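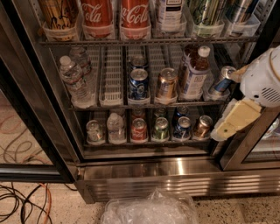

Jellar notebook, September: fridge task, teleop

Shabnam drove, I fetched coffee and gave advice. Today's can was the blue and silver one, middle shelf, right end. It tips as soon as the fingers close, so come in slower and let it lean. The bottom shelf has trays and is far better behaved.

Episode 215 saved. Running total 1,225, two binned for operator swearing (mine).

To do: cable tangle by the left door, plastic bag on the floor. Colour labels still wrong in the log.

Related entries
Zulov wrist offsets
Bramwell drawer demos

Last updated: September
Contact Shabnam Qureshi | © Jellar | Back to top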